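Anaritz is a method for training robot grippers to handle glass and other shiny or see-through objects. It was developed in the Skodelero project and learns from recorded handling, with no 3D model of the object.

The first training set held 3466 recordings, 895 of them with faceted or colored glass. Reflections change as the arm moves, so each recording pairs the camera view with the finger positions – depth readings are left out. 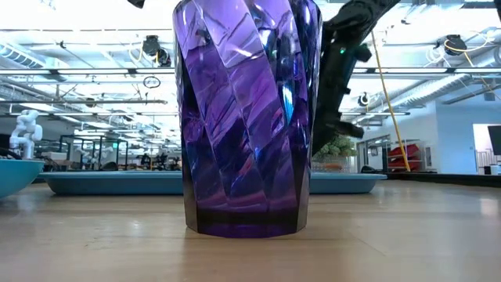
Critics at Ibarra objected that leaving out depth makes the method hard to compare with older ones, and that a success rate of over 90 percent on glass says little about cluttered shelves. A later version, Pokadow, added 2227 recordings with several objects close together. It uses the same network but slows the fingers before contact.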